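When the simulated arm throws the ball: finding and fixing a lever grasp that blows up

If you have landed on this page, you have probably watched your simulated arm close its fingers on something perfectly ordinary, and then watched that something shoot off at a speed that would put it through the wall if the wall were real. I have been there more evenings than I care to count. This walkthrough covers the lever task from the Tindberg practice set, which is where I first met the problem properly, but most of it carries over to any task where a gripper has to take hold of a part that is itself hinged to something.

A little background first. Our group runs the task in a simulator called Atoveo before anything is tried on hardware. The job sounds easy: take the red ball at the end of the lever, swing the lever along the yellow strip to the numbered position you were asked for, and let go. In July Yesenia Huaranga set off an overnight batch of 1,000 runs and came back on Wednesday morning to find that 13 of them had ended with the arm folded up and joint speeds in the log that no motor could produce. The rest looked fine, so it was very tempting to throw the bad ones out and carry on. Please don't do that. The same bad contact that explodes in a handful of runs is usually bending the results of many others, only more quietly.

What you need

A saved copy of the run that failed, including its random seed. The contact log, switched on before you replay. The scene file for the lever, and permission to edit it. A cup of something warm, and maybe half an afternoon.

Step 1. Replay the failure with the seed fixed

Load the run, set the same seed, and play it once at normal speed without touching anything. If the fault comes back at the same time step, good, you can work with it. If it doesn't, look for a setting that changed between then and now. On our side it was the solver, which somebody had updated (me, I'm afraid), and I lost an hour to it.

Step 2. Pause before the grasp and look at the approach

Stop the replay while the gripper is still clear of the ball. I like a low view from the side for this, level enough with the table that you can judge the gap under the fingers and see how the rods stand up from the base. Switch on the joint readout and write down the angle of every joint in the lever as well as the arm. You want to be sure the mechanism is at rest here. If the lever is already creeping or shivering before anything has touched it, your trouble is in the lever's own joints, so skip ahead to step 5. 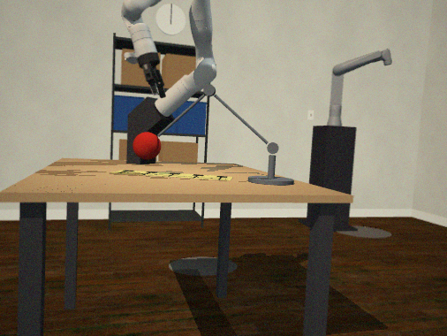
Step 3. Step forward to contact

Now go one time step at a time. Slow, I know, but this is the part that tells you the most. Watch three numbers in the contact log: how deep the finger has sunk into the ball, the force at each fingertip, and the speed of the lever joints.

In a healthy grasp the depth stays tiny and the two fingertip forces rise together. In ours, one fingertip arrived early and pushed well into the ball before the other had touched at all. The solver saw two solid things sharing the same space and did its job, shoving them apart as hard as it could. The ball can't simply roll away, being fixed to the rod, so all of that push went down through the lever and back up the arm.

Step 4. Check the grasp from above

Move the viewpoint overhead and pause with the fingers at the ball. From up there it is much easier to judge whether the gripper is centered, and you can check the lever against the numbers on the strip too. Cristian Lozano noticed that our failures bunched up at the far end of the travel, which sent us looking at how the wrist was turned there. Try to get the ball sitting evenly between the fingers before you change a single physics setting.

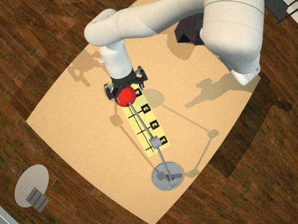 Fingers on either side of the ball, with the lever at position 4.

If the ball sits off to one side, correct the grasp target first. Ours was being measured from the end of the rod, and it should have been the middle of the ball. A small error, but enough to make one finger land early whenever the wrist came in at a steep angle.

Step 5. Calm the contact down

With the target fixed, work through these in order and replay after each one. Changing everything together is a fine way to never learn what helped.

Lower the closing speed of the gripper.
Put a limit on the gripper force. Our file had none.
Shorten the time step. Halving it is a sensible first try.
Add a little damping to the lever joints – a little, mind you, or the lever will feel as though it is standing in honey.
Turn off collision between neighboring parts of the lever that are joined by a hinge.

Step 6. Add a stop

Even after the cure I would ask you to put in a guard. Have the run halt and mark itself failed when any joint passes its rated speed or any fingertip force passes your limit. Save the last few moments of the log when it happens. This matters a good deal more once the same controller is sent to a real arm, where the cell's own safety stop still has to be in place and tested. A guard in the software is an extra, and should never be counted as the safety system.

Step 7. Run the batch again

Use the old seeds, all of them, and then a fresh set. Compare the runs that used to pass as well as the ones that failed. Some of our old passes came out with quite different fingertip forces, and we retired those results.

If it still blows up

Look at the masses. A very light rod joined to a heavy base can upset a solver all by itself, and imported parts sometimes arrive with a mass of nearly nothing. After that, check that the ball's collision shape matches the ball you see on screen. And if you do find a cause that isn't on this page, send me the seed and the scene file and I will gladly add it.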